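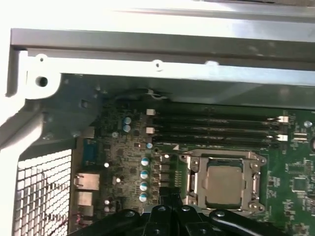
Leading zeros lost when importing a parts list

ledger161
Posted May 15, 2020

I keep the spare parts list for a repair shop in Grinville. The file has 2748 rows, exported from Starnow as CSV. When I open it in a spreadsheet, part numbers such as 00417 become 417, and 161 of them now collide with other numbers. Changing the column to text afterward does not bring the zeros back.

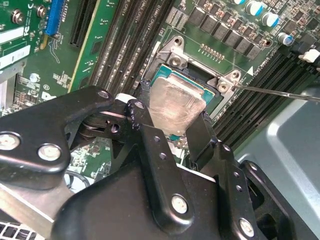 Nuvoreo Community Help — Records and Spreadsheets Team

2 replies

rowcheck

Format the column as text. Works for me.

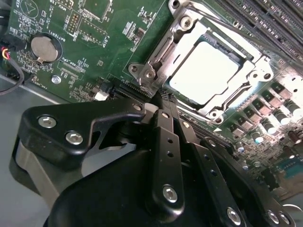 The zeros are dropped when the file is opened, so formatting it later has no effect. Start with a blank sheet, use the import command, and set the part number column to text before loading. Check the description column too, as short names cause false matches. "Lever" is too vague for the long metal one beside the CPU socket; "socket retention lever" will sort next to its frame and screws. If you save as CSV, repeat the import steps next time — the format does not store column types.
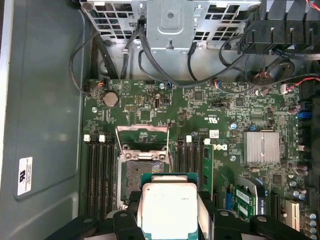
gridnote
Forum moderator

The import method above is mine. If the original CSV has been overwritten, export again from Starnow. Padding with a formula is safe only if every number has the same length. Our list from December had 11 that did not, and 4 of those were padded wrong.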